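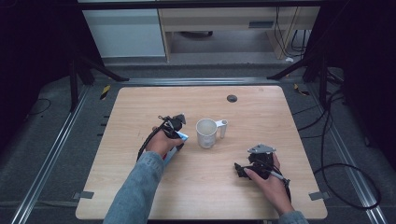 Where can neighbors take a lamp, a coat or a kitchen chair that needs fixing this fall?

The Huamán Community Hall will open its doors for the Mirnar Mending Days, which begin in November and run for four weekends in a row, with free repairs, plenty of coffee and a long table where anybody can sit down and learn to do the job themselves.

MIRNAR, 22 Oct 2012 - Starkora, the neighborhood repair and reuse group, is very happy to announce that its Mending Days are coming back for another year, and that they will be bigger and, we hope, a good deal less crowded around the sewing machines than last time.

Last year 100 people came through the hall with something under their arm. Toasters were popular, and so were zippers. This year there will be 13 repair tables, and the clothing corner gets the whole back room to itself, with proper lamps and the good ironing board.

"My grandmother kept one button tin for the entire family, and I think of it every time we set up," said Apolline Vidal, who started the Mending Days. "People come in a bit shy about a torn pocket, and then they stay for two hours and go home with somebody's soup recipe. I love that part as much as the pockets!"

Wilmer Cuadros and Segundo Condori will be looking after small appliances, and they ask that visitors bring the cord along with the item, even if the cord looks hopeless. Yolanda Huanca will lead a darning lesson each morning for beginners of any age. Wool and needles are provided, but do bring your own socks - clean ones, please.

Bilis, the hardware store on the corner, is lending tools again and will sell fuses, hinges and glue at cost during the event.

"We can't fix everything, and we'll tell you kindly when we can't," said Pui-shan Chu of Starkora. "Microwaves and gas heaters have to stay home, I'm afraid."

There is no charge and no need to sign up, except for the darning lessons, which have 49 places in all and tend to fill early. Names are being taken now at the Huamán hall desk and at the counter at Bilis. Children are welcome with a grown-up.

Press contact: Pui-shan Chu, Starkora, care of the Huamán Community Hall, Mirnar.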